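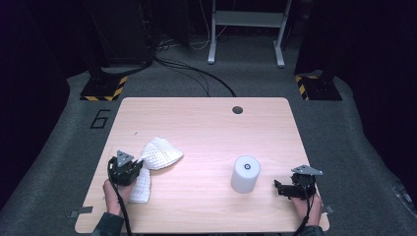
Figure 4. Plan de travail avec le textile blanc et l'objet cylindrique.

3.2. Disposition des objets

Le protocole retient deux objets blancs posés sur une table en bois clair : un textile souple à relief et un cylindre mat. Le choix d'une même couleur vise à faire porter l'analyse sur la forme et la texture. Le cylindre, dont le dessus présente un repère central sombre, conserve son contour d'un essai à l'autre. 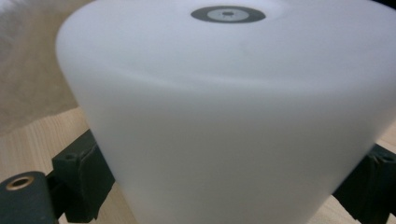 Le textile, à l'inverse, ne possède pas de contour stable. Sa description repose sur les plis, les pointes et l'étendue au contact du bois – critères proposés par Voicu pour le corpus Lilodham, qui réunit 3288 relevés.
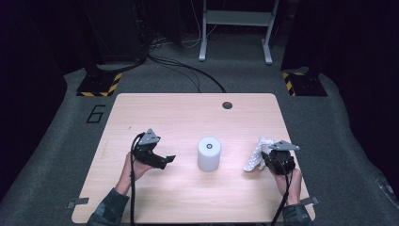

Dernière mise à jour de la page : septembre

La position du textile par rapport au cylindre est consignée séparément. Un tas compact et un tas étalé reçoivent des codes distincts, même à emplacement égal.

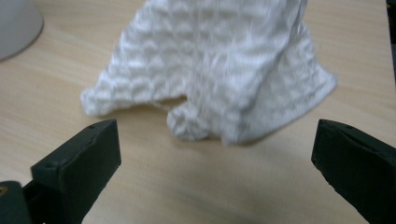

Les bords ondulés demeurent les plus difficiles à coder – l'accord entre annotateurs y atteint environ 90 %.

Contact : secrétariat du laboratoire Cloutier | © Cloutier | Haut de page

Commentaires (2)

Mwanaisha Langat : Le codage des pointes est-il publié ?

Aurelia Voicu : Oui, en annexe du rapport Brerex.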